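Section 4: Setting up the Grendia counter scale

4.1 Choosing a spot

The scale needs a flat, hard surface near the produce stand. Keep it out of the draft from doors and coolers, as moving air makes the last digit wander. Leave a clear path between the stand and the counter.

1. Turn the four feet until the bubble sits inside the ring.
2. Press each corner of the case. If it rocks, adjust the feet again.
3. Plug in the adapter and switch on. Let the scale warm up for 70 minutes before the first calibration.
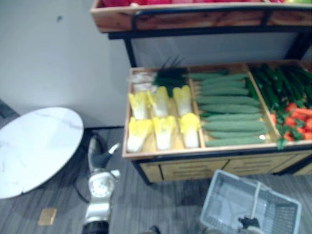 4.2 Calibration

1. Empty the pan and press ZERO.
2. Hold CAL until the display shows 1,000.
3. Place the 1,000 g test weight in the center of the pan and let go.
4. Wait for the beep, then remove the weight.

Note: If error 509 appears, the pan was touched during the reading. Start again from step 1.

Caution: Do not use packaged goods as a test weight. The printed weight leaves out the packaging.

4.3 Entering item codes

Vegetables sold loose need a code and a price per pound. Codes can have up to three digits.

1. Press MENU, then ITEMS.
2. Type the code (739, for instance) and press ENTER.
3. Type the price, check the unit, and press SAVE.

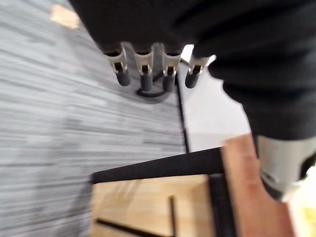 Saved items stay in memory when the power is off. To change a price later, open the same code and type over the old figure. Deleting an item also clears its sales total, so print the totals first.

4.4 Setting the tare

Put an empty bag on the pan and press TARE. The display returns to zero, and a small T lights up on the left. The tare is dropped when the pan is cleared, unless HOLD is on.

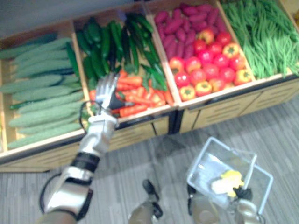

Ridwan Santoso, writing from the Plovley store, recommends leaving HOLD off on a shared counter: "We had it on for a whole Friday with the heavy bag saved, and every light bag came up short." To check the setting, press MENU and then TARE. HOLD should read NO.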